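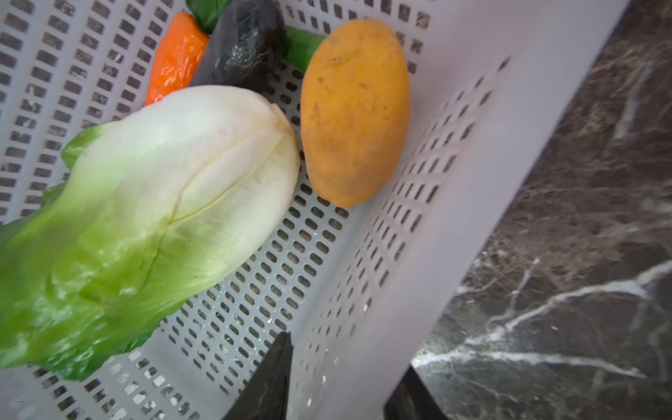 Lettuce and a potato in one of the white slotted baskets.

Washing up after the harvest: a grower on baskets, mud and lettuce

Flandarard sells vegetable shares to 172 households from a packing shed behind a row of glasshouses. The woman who runs the shed has been there for 18 years, first as a picker and now in charge of everything that happens between the field and the doorstep. She agreed to talk about storage and packing on condition that we left her name out of it. "I don't want people ringing me up about their carrots," she said.

We met at the long bench where the shares are made up. She had been on her feet since before six and carried on trimming leeks for most of the conversation.

I started with the baskets. The shed used to run on wooden trays, which came with the business when it was set up and were already old at that point. They were heavy and they stayed damp. "You'd wash one and it would still be wet the next afternoon," she said. "Then you'd put dry onions in it and wonder why the onions went soft." The change to plastic was made one January, when there was little to pick and time to clear the racks. The trays went on a bonfire, apart from a few she kept for seed potatoes.

The white baskets have slots through the floor and up the sides, and a solid band round the rim. She likes the rim. It is where your hands go, and it doesn't dig in when the basket is full. The slots let water out and let air in, and they can be cleaned with a stiff brush and a hose. Grit does get stuck in the corners. "You need a proper brush. A cloth does nothing at all, it only moves the mud about."

White was her choice. The supplier, Mosoti, also offered green and a dark grey, and the grey was cheaper. "On grey you can't see what you've missed. On white you see every bit of soil and every slug. I'd sooner see the slug before the customer does."

There are 40 baskets in use. She would like more, but the racking only holds so many and she is against stacking them on the floor.

Customers ask about mixing vegetables more than anything else, mostly because they have read that this must never sit next to that. Her own view is that it depends how long you mean. A lettuce and a potato can share a basket for the time it takes to make up an order, or to carry it in from the car. They shouldn't live together for a week.

"They want different things. A lettuce wants to be cold and a bit damp. A potato wants to be cool and dark and dry. If you keep them both the same way, one of them is going to suffer, and it's usually the lettuce you notice first."

The potato takes longer to complain. Left in the light it goes green, and she tells people to throw the green ones away if there is a lot of it. At home she keeps hers in a paper sack in the cupboard under the stairs. The fridge is too cold for them, in her opinion, and makes them taste sweet when they are fried.

I asked what she looks for in a lettuce when she is picking one out. She put the knife down for this one. The base comes first. It should be pale, creamy or nearly white where it was cut, and it will go brown with time whatever you do. A brown base on its own doesn't bother her, as it can be sliced off. A slimy one goes straight in the compost. After that she presses the middle lightly to feel how tight the heart is, and looks at the outer leaves last.

"People do it the other way round. They look at the frilly bits on the outside, and those are the bits you might well take off anyway."

She puts a head down on its side and never drops it in. Packers who are new to the job tend to push a lettuce into whatever gap is left, and the ribs of the leaves crack. The cracks turn pink or brown by the following day. Heavy things go in before it, with some room left between. Potatoes that roll are a nuisance — she wedges them with something that won't bruise, such as another potato.

Marks on the skin of a potato worry customers more than they should. Small brown specks are fine, and so are rough patches, which come off with the peel. What she does reject is anything soft, anything with a deep cut and anything that smells. "If there's one bad one in a sack you'll know about it. You'll know from the other side of the yard."

Whether to wash vegetables before they go out is something the business has changed its mind about more than once. When she started, everything was washed. Then a spell of wet weather meant that half the potatoes were going out damp and coming back as complaints, and washing was dropped for roots altogether. At present potatoes are brushed, carrots are rinsed if the soil is heavy, and lettuce gets a dip in cold water and a long drain in the basket. She does not spin it. There was a machine for that, a Flornix, bought second-hand, and it tore the leaves.

For people at home her advice is short. Take the lettuce out of whatever it came in. Don't wash the whole head unless you are going to eat the whole head. Wrap it in a clean tea towel, put it in the bottom of the fridge and change the towel when it feels wet. Kept like that, she expects it to last a week, sometimes longer in the case of a tight one.

A basket with slots is useful in a home kitchen as well, she thinks, provided there is a tray under it. She has one by her own back door. It is used for bringing things in from the garden, and everything gets sorted from there. "It isn't storage. It's where things land. If it's still in the basket at bedtime, I've not done my job."

The shed packs 200 shares in a busy week, as some households take a second one when they have visitors. The difficult part is the end of the summer, when courgettes, beans and tomatoes all come at once and the lettuce is inclined to bolt in the heat. Last year a whole bed was lost that way. She had it cut and sent to a neighbour's hens at Nurkevo, up the lane, and the shares had cabbage in them instead. Several customers wrote in about the cabbage.

I asked if she had any sympathy with them. "Some. If you've planned on salad, you've planned on salad. But you can't pick what isn't there."

She is trying a slower-growing variety this year in the shadier end of the field, with netting over it from midday. It is too early to say whether it has worked, and the netting keeps blowing off. The next job is a second sink, which she has been asking for since the wooden trays were still in use, and which now has a space marked out for it beside the door.

By then the leeks were finished. She tipped the trimmings into a bucket, rinsed the knife and went to see who had left the cold store open.

Share collections continue through the summer from the side gate. Empty boxes can be left on the pallet by the shed.

Aug 3, 2026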